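The cord is part of the job

Opinion | July 8, 2024 | by Raili Suominen

I have spent a good part of this winter arguing about bedside telephones, and I've loved nearly every minute of it. If you'd told me when I joined the working group on robots in guest rooms that our longest meeting would be over a handset, I'd have signed up a year earlier.

The draft we're working from is called the Plamach code, after the town where the first meeting was held. It has 17 clauses and it's a decent piece of work. Clause 4 covers how fast an arm may move near a bed. Clause 9 covers stopping. What it doesn't cover, at least not well, is the ordinary clutter of a room where somebody sleeps, and I think that's where the best rules are waiting to be written. 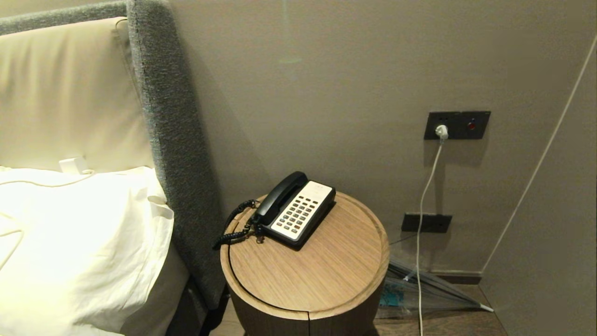
Take the way tasks get named. Most test sheets I'm sent have a line such as "pick up phone" with a tick box next to it. A tick tells me the handset left the cradle. It doesn't tell me whether the base slid toward the edge, or whether the cord caught on something on the way up. Anybody who has reached for a phone in the dark knows those are the bits that go wrong! I'd like every handling task in the code to name the object, what the object is attached to, and what has to be left undisturbed when the job is done.

My colleagues at Drokinitz disagree, and they make their case well. They say a code that lists cords will next list lampshades and water glasses, and we'll end up with 391 clauses that no small team can afford to test against. It's a fair worry. I'd answer that one clause on attached objects does the lot: phones, lamps, kettles, chargers, curtains on a pull. Write it once, write it in everyday words, and let each team show how they meet it.

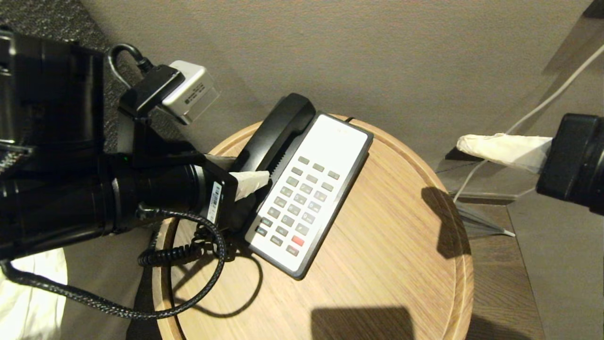

Contact rules are the other thing I'd push for, and I get a bit carried away here, so bear with me. The draft gives one figure for how hard a gripper may press, and it treats every surface alike. A handset sitting in its cradle can take a fair shove, but the shove goes somewhere, and on a small round table it goes sideways. When the white fingertip is up against the lower end of the handset, with the coiled cord hanging across the left side of the tabletop, the number I want is how far the whole phone is allowed to shift. Millimetres of travel would be easy to measure with a strip of tape and a ruler. Even a two-person outfit could do it on a Tuesday afternoon.

We tried something close to this with the Usmani trial sheets. Out of 1,455 logged attempts, the old form had space to record a shifted base in exactly none of them. We added a single column, "moved anything else?", and the people filling in the sheets took to it straight away. They wrote lovely notes. One person drew little maps of the tabletop. You learn more from those margins than from any summary score, and I'd make the column compulsory tomorrow if it were up to me.

Then there are the buttons. Lifting a handset and pressing a key are scored as the same kind of task in the draft, and they really shouldn't be. A wrong key on a hotel phone can ring the front desk, or the room next door, or an emergency line. I'd like a separate clause for anything that sends a signal out of the room. It should ask for the right key, pressed once, and a clear way to hang up. The hanging up matters just as much to me! A phone left off the hook is a phone that can't ring, and a guest who needs it may not notice until the worst moment.

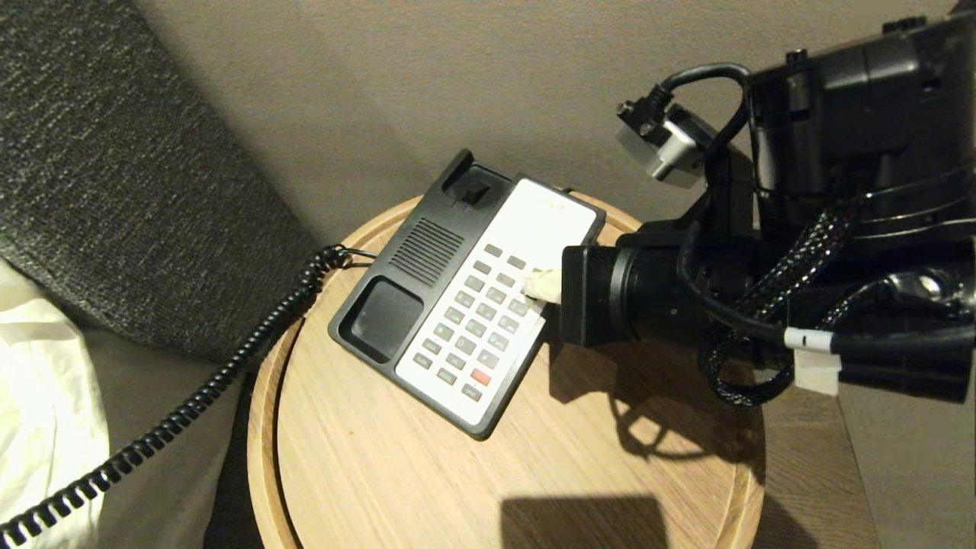 The Molov group has offered wording for that clause, and it's good, though I'd trim it. Their version asks for 11 separate checks before a key may be pressed. I'd settle for four: the line is meant to be open, the key is the one asked for, the arm can back away without dragging anything, and a person in the room can cancel by voice or by hand. More checks than that and I suspect people will start ticking them in advance. I've done it myself with safety forms and I'm not proud of it.

What I enjoy most about this work is how quickly it gets practical. You start with a sentence about reasonable care and half an hour later you're all leaning over a table arguing about a bit of curly cord. Engineers, housekeeping managers, a retired switchboard operator who put us right on hook switches. Standards have a name for being dull, and I can't see why.

Comments on the draft stay open until September. If you've ever cleaned a hotel room, fixed a phone or knocked one off a nightstand, please read clause 12 and send us your thoughts.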